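Edov survey adds 3,811 faint variable stars to public catalogue

The Edov Observatory has released the second part of its survey of variable stars, bringing 3,811 objects into the public catalogue. Most of them lie in a band of sky close to the plane of the Milky Way, where crowded fields have long made it difficult to separate one faint star from its neighbours.

The survey records how the brightness of each star changes over hours, days and weeks. Stars that swell and shrink in a regular rhythm are of particular value to astronomers. The period of such a star is closely tied to its true brightness, and by comparing this with how bright it looks from Earth its distance can be worked out.

Frans Verstraete, who leads the survey, said the new release had been delayed by the need to re-examine a large group of stars whose periods were close to one day. "A telescope that observes only at night will tend to find patterns of one day whether they exist or not," he said. "We have removed every object for which we could not rule this out. The catalogue is shorter for it, and we believe it is sounder."

Nearly 900 candidates were set aside in this way. They will be listed separately, with their measurements, so that observers at other longitudes may follow them up.

Pairs in eclipse

Among the objects retained are 100 eclipsing binaries, in which two stars pass in front of one another as seen from Earth. The dip in light at each eclipse allows the relative sizes of the two stars to be estimated. Where the motion of the stars has also been measured, their masses can be found.

Ruben Martens and Lieven Groen, who examined the light curves of these pairs, report that several show eclipses of uneven depth, a sign that the two stars differ in surface temperature. One pair, now known by the working name Plistell, shows a slow drift in the timing of its eclipses. The authors suggest that a third, unseen body may be responsible, but state that further seasons of observation will be required before the matter can be settled. 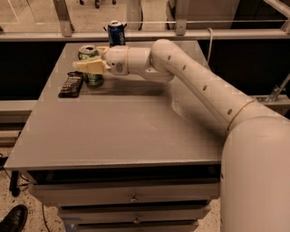 Access to the data

The catalogue may be searched by position, period or type of variation. Full light curves are supplied for every star, together with finding charts for the brighter objects. Users of the first release should note that positions have been revised and that the two sets should not be combined without first matching the entries.

The measurements were reduced with Patix, the observatory's own software. The current version corrects an error in the treatment of stars lying near the edge of the detector. Henk Dewulf, who is responsible for the archive, asks that any further faults be reported through the form on the catalogue's help page.

Observing for the third part of the survey will begin in May and will cover a more northerly strip of sky. Amateur observers who wish to contribute measurements of the brighter stars should write to Milan Van Loon at the observatory. A telescope with an aperture of 50 centimetres is not required, and smaller instruments are suitable for most of the stars on the list.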